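Tabletops, mostly: a morning at the Clirunwood workshop

The coffee is on the windowsill because nothing goes on the benches. First rule at Clirunwood, and the owner tells me before I've got my coat off. "Cups go on the sill. I don't care whose cup."

She runs the place with one other person, a finisher who works afternoons and has, she says, better eyes than she does. They make tables. Used to make chairs too, stopped. "Chairs are a whole other business. People lean back in them."

I came to ask about pale wood. Everybody seems to want it again, and the Ristby, her plainest table, is the one with the waiting list. She's sold 139 of them. The first one is still in her own kitchen with a burn near one end from a pan her brother put down.

So why pale? "It's not me, it's the customers. Ten years ago they brought me pictures of walnut. Dark, dark, dark. Then the apartments got smaller I guess and people wanted the light to bounce." She shrugs. She likes it herself now. Didn't at first. Thought it looked unfinished.

What changed her mind was the grain. On dark wood you have to go looking, she says, and on a blond board it comes up slowly, at breakfast, when the sun is low. "You get these wavy lines running off to one corner and you think, well, that's all it does. Then in the middle it bends round on itself. I had a customer call me about that. She thought it was a stain. I said give it a month." The customer gave it a month. Kept the table.

How does she pick boards? Quickly, apparently. She goes to the yard in October, when it's quiet, and stands them up against a wall and walks away from them. Comes back. Anything she remembers, she buys. I ask if that's really the method. "That and a moisture meter."

We go through to the back, where the finishing happens. Smaller room, warmer, smells like oil and a bit like oranges. She talks faster in here. Sanding is where people go wrong at home, she says, they stop too early or they go way too fine and then teh oil just sits on top. She stops at 180 on a top, wipes it down with a damp rag, lets it dry, goes over it again by hand. Then two thin coats. She won't do three.

"Shine is the thing I argue about. People say they want matte, then they see matte and it looks dusty to them. What they want is a little bit of sheen, so when you bend down and look across it there's something there."

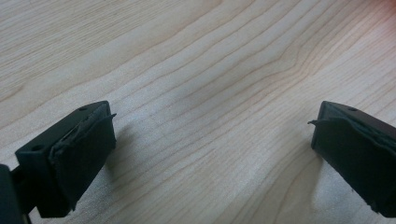 And a smooth top doesn't mean a top with no character, she goes on, which is the other argument. She has sent customers home with a sample square and told them to put it next to the sink. Put it by the bed. Look at it when you're in a bad mood. Some of them come back wanting the Usuvby instead, the same table with a heavier edge and a darker oil. That's 890 dollars against 564 for the plain one, so she's hardly going to complain.

Does pale wood mark? Yes. She's quick about that. Red wine, turmeric, the ink off a wet grocery receipt. Wipe it right away, and if you didn't, sand the spot lightly along the grain and oil it again. No spray polish. No dish soap either, or only a drop. "I had one come back that somebody had been cleaning with bleach wipes, every day, for a year. It felt like cardboard."

Did she fix it? "Took an afternoon. I charged them for the afternoon."

The wood gets yellower as it ages, too, and she'd like people to know that before they order. Leave a placemat in the same place all summer and there will be a rectangle under it. She moves the fruit bowl at home. Her brother thinks this is nuts.

The biggest thing she has made was for a reading room, a Dambrauskienė commission, one long top in three joined sections. It cost 2908 dollars in materials alone and she lost money on the delivery. The joins were the worry. She wanted the lines to carry across from one section to the next and they mostly do. "There's one place they dont. I know exactly where it is. I sat on the wrong side of the table at the opening so I wouldn't have to look at it."

It's nearly noon by now and the finisher will be in soon, and there's a top that has to be turned before then, so I get handed my coat. Anything she'd still like to make? A round one, she says. She's been putting it off. All that edge.

My coffee's cold, on the sill where I left it.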